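Chapter 11
The Grip That Wasn't There

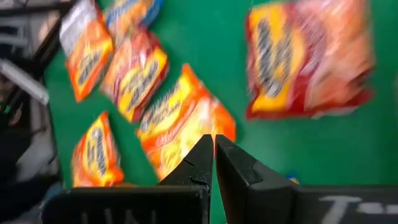

Figure 11.1 Packets of instant noodles on a green work surface, seen from the gripper. Glossy wrappers like these are a common source of false grip readings.

At the Dresville packing plant, the robot in cell 2 once spent most of a night shift moving nothing from one place to another. It reached down, closed its fingers, lifted, swung over to the carton, and let go. It did this 191 times. According to the log, every one of those picks was a success.

The cartons told a different story, mainly by being light. A driver in Toledo noticed first, when he lifted a case of noodles with one hand and nearly threw it over his shoulder. By then a pallet had gone to Citville as well, and the phone in the shift office had begun to ring.

Constanza Ledesma, the controls engineer who got the call, started where most of us would, with the camera. The camera was fine. It had found packets all night, including the shiny ones that give vision systems trouble. She moved on to the fingers, which opened and closed as they should. Then she read the line of code that decided whether a pick had worked. It checked that the fingers had been told to close and that 300 milliseconds had gone by. That was the whole test. The gripper was being graded on whether it had received its homework.

A proper check had existed once. The Givard gripper reports how far its fingers have closed, and the original program compared that number with the thickness of a packet. In April the plant switched to a softer pouch that squashed nearly flat when squeezed. The check started calling good picks bad, the cell stopped every few minutes, and somebody on the late shift commented it out "for now." Output went up at once. There was talk of a cake.

For several weeks the missing check did no harm, as the robot was picking well anyway. Then an air fitting worked loose and the grip went weak. The fingers still closed, only without much conviction, and the pouches slid out before they had left the table.

Two separate faults are at work in this story, and it pays to keep them apart. The loose fitting is a hardware fault, and it took a wrench and four minutes to fix. The deleted check is a detection fault – it drops nothing by itself, but it lets every other fault go unreported. Most of this chapter deals with the second kind.

We begin in Section 11.1 with the difference between a command and a confirmation. Section 11.2 covers finger position, force, and vacuum sensing, and what each one does when the product is soft. Section 11.3 returns to Dresville and the repair Ledesma made, along with the first version of it, which stopped the line before breakfast.

Before reading on, find the success test in a pick program you have used or written. Write down what it measures, then list the ways it could pass with an empty gripper.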